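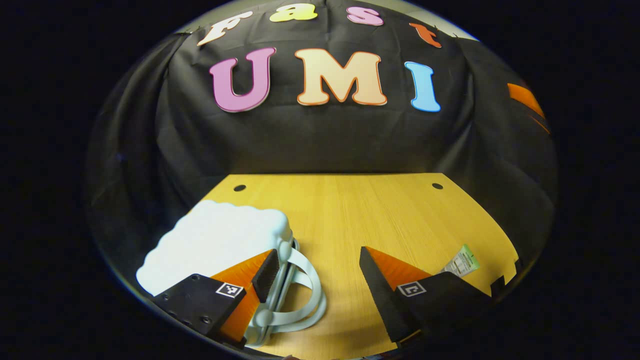

Home Issues Authors Search

5.3 Loss of gripper width during hand-held recording

The fault that cost us the most data was a wrong reading of the gripper opening. Width is worked out from the square markers on the two fingers. When either marker is lost, the software used at Troltton repeats the last good value and raises no warning.

We found the fault in August, when a policy trained on the Flendomora set began closing too early on soft objects. Selina Ruchti replayed 100 recordings by hand and found 16 in which the width stayed fixed while the fingers were plainly moving. In 12 of these the object was soft and bulky, like the white one in Figure 4, where the left finger pad presses on the pale plastic frame and both markers are in view. The other four came from a loose mounting block, which let the marker tilt too far to be read.

The set holds over 4,000 recordings, so a full check by hand was not possible. We wrote a filter that rejects any recording in which the width is unchanged for longer than a second during a closing movement. It also throws away some good recordings of slow grasps, and we have not yet measured how many. The blocks are now tightened before each session. The Kramer arm at Pukoslow was not affected, as it reads its width from the motor.

Contact | Copyright | Back to top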